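Hospitality Tech » Buying and Budgeting
Last updated: November 13, 2021

"Start with the shoe rack," says the person who holds the equipment budget at Zilholm, and the enthusiasm is hard to miss. The serviced-apartment operator has been planning its first purchase of a humanoid for entryway tidying since April, and the budget sheet now runs to 72 lines. We talked for most of an afternoon, and the hands came up first. "Everybody asks me what the whole machine costs. I love the fingertips! That's where the money goes, and that's where I'd want it to go." 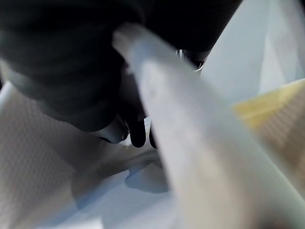
Interview by the Equipment Desk
Staff writer, buying and budgeting

The original plan set aside far too little for wear parts, by Zilholm's own account. "I had one line that said 'spares.' One! Now fingertips, sleeves and cables each get their own, and I look at them every month." Two suppliers, Plusex and Van Hecke, were asked to quote on the same work: slippers, two shelves, carpeted floor. Van Hecke offered a lease of 48 months, Plusex an outright sale with 12 months of service included.

"I went back and forth on that for weeks. A lease is easy to get approved, but I like owning the hands, so we can swap them when something better comes along."
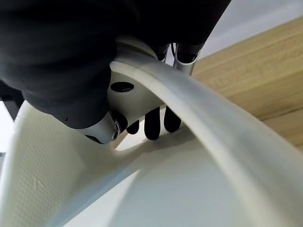 What the quote leaves out

Floor space, mostly, and people. Zilholm budgets for a person beside the robot whenever it works, and those hours are the second-largest item on the sheet. "Put them in from day one. You'll want somebody standing there, and you'll want them to enjoy it, too."

Then there's the furniture. "A low rack under a counter is a real test of reach,

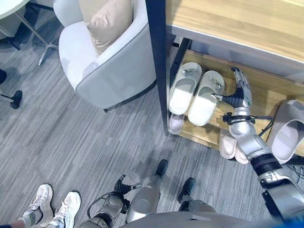

and I'd take that over any brochure figure. Ask for a trial on your own shelves, with your own slippers, and write down every kind you stock." Zilholm stocks more than 283 pairs across its buildings, in several colors and sizes, and the trial list grew to match.

Cable runs were another late addition, along with wall outlets near each rack. "Cheap stuff, but it has to be on the list before the electrician comes (ours came twice)."
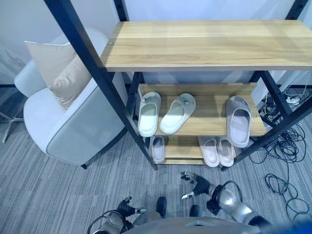 Flimwood, which read a draft of the budget, would put the outlets second and training first, on the grounds that a new operator costs more in the opening months than any wiring job. Zilholm has moved training up the sheet, though not to the top.

The order goes in once the final service terms are back. "I've already picked the rack for the first building. I can't wait."

Related
Lease or buy: reading a service contract
Setting up a spare parts line
Planning outlets for mobile equipment
How long should a supplier trial run?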